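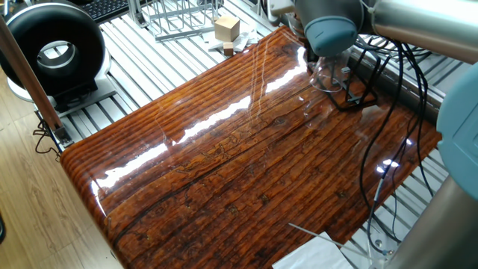

Glossy wood-grain tabletop: dull patches, and is the dark line a crack?

Posted by Cristóvão Fonseca in Surfaces and Finishes

I have a large tabletop with a reddish-orange wood-grain pattern under a very glossy clear finish. It came secondhand through Simões, a furniture clearance place, with no paperwork, so I don't know what the coating is. The label on the packing said only "Uvano, gloss, interior use."

Two problems.

First, cleaning. I have been wiping it with a damp cotton cloth and a little dish soap. After it dries there is a faint haze in places, visible only at a low angle to the light. A second wipe with plain water removes most of it. I tried glass cleaner on a small area near one corner and stopped when that area looked slightly duller than the rest. I can't tell whether this is residue or damage.

Second, a long dark line runs through the middle of the top toward one side. A fingernail drawn across it does not catch. From one angle the whole surface looks grooved, like weathered planks, and from another it looks completely flat. There is also a dark round knot near one edge, and that feels smooth too.
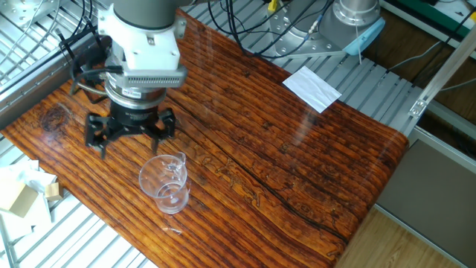 What I need to know is whether liquid can get in along that line. I measure out water and diluted cleaning products on this surface, and drips are routine. They are wiped up within 5 minutes in most cases. If the line is an open crack I would like to seal it. If it is part of the pattern I would leave it alone.

I would also take advice on the glare. The overhead light gives long white streaks, and reading graduations on clear plastic is difficult when the wood grain shows straight through the wall.

Edit: asked in the comments whether the pattern is printed. I think so. In the center there are pale marks that look like lettering, and I have not been able to read them.

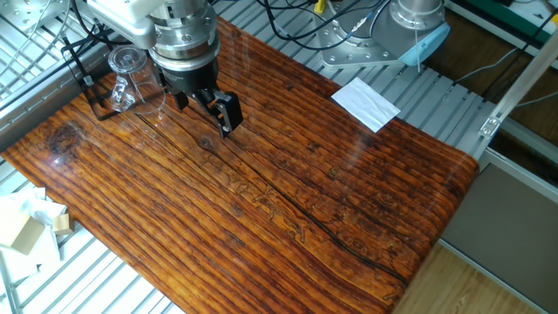 The dark line running toward the lower right, with the knot near the left edge and a clear plastic cup near the corner.

3 replies

Virnerine

Do the haze and the line as separate jobs.

Haze: a film that mostly comes off with plain water is detergent residue. Use less soap, a few drops per liter, and always follow with a clean cloth and plain water. Dry with microfiber. Paper towel can leave fine scratches on a soft gloss coat and these also show up at a low angle.

The glass cleaner patch is harder to judge from a distance. Many glass cleaners contain ammonia or alcohol, and either one can affect some clear coats. Rinse the patch twice with plain water, dry it, and leave it for a day. If it is still dull, the coating has probably been affected. A plastic polish on a soft pad may bring it back, but try it first on the underside if the underside is coated. Do not use acetone to identify the coating on the visible face.

Line: a fingernail is a reasonable first check but it will miss a hairline. Put a drop of water with food coloring on masking tape first, to confirm it doesn't run everywhere, then a single drop on the line itself. Leave it for 20 minutes under an upturned cup, blot, and look with a magnifier. Color remaining in a thin thread means an opening. A clean surface means the line is below the coating or printed. Pick a spot near the edge in case it does stain.

If it is open, thin epoxy applied with a toothpick and leveled with tape on both sides will close it. Anything thicker than a syrup will sit on top.

Canarum

It's printed. I had a similar top and the crack was in the picture. Put a tray down and stop worrying about it.

Wax would cut the glare.

Virnerine

Wax will not cut the glare, and it will make any later repair with epoxy unreliable. Leave it off until the dye check is done.

For reading graduations, put a sheet of matte white card flat under the beaker and a second piece upright behind it. Read at eye level, at the bottom of the curve. With a 100 ml beaker the printed marks are a rough guide anyway. If you need better than 5 percent, use a cylinder or weigh the water.

For the overhead light, try moving the lamp to one side before changing the surface. A matte desk mat also works if you don't need the whole top. Check that the mat is silicone or felt-backed, as soft PVC left in place for months can mark a gloss finish.

Cristóvão Fonseca

Dye check done near the edge, blue coloring, full time under the cup. It blotted clean and I found nothing under a magnifier. I will repeat it near the middle before I call the line sealed. The corner patch improved after two rinses but is still slightly dull. Card ordered.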